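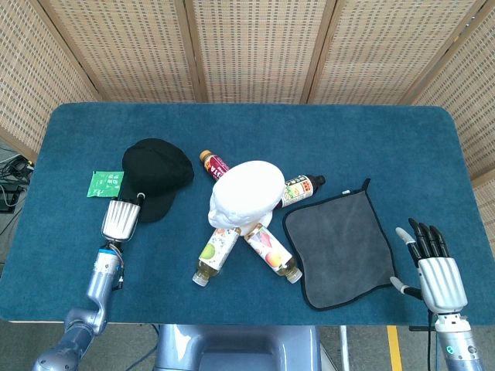

Filed under: Short Fiction, Radio & Signals
13 comments | 58 shares

Beverley Naylor had the receiver on the passenger seat and the antenna out the window. The complaint came from a farm road past Linska, where the county's dispatch channel went to static every evening at the same time.

"Still nothing," she told Kwabena Ofori over the phone.

"Give it 5 minutes," he said. "Is the calibration good on that unit?"

"It was good in October."

He didn't answer that. She could hear him typing.

At dusk the trace jumped. A fat spike came up right beside the dispatch channel and stayed there. She turned the antenna until it peaked, wrote down the bearing, drove roughly a mile and did it again. The two lines crossed at a white house with a porch light on.

The man who opened the door was Prasert Phromma. He listened to her and looked at the badge.

"I turned on the porch light," he said. "That's all I did."

She asked him to turn it off. On the receiver, the spike dropped away.

"Huh," he said. He switched it on again and came over to look at the screen. "My wife bought that bulb."

Beverley wrote down the time. Then she asked if he had a ladder.

We use cookies to remember your settings. By continuing to browse you accept our cookie policy.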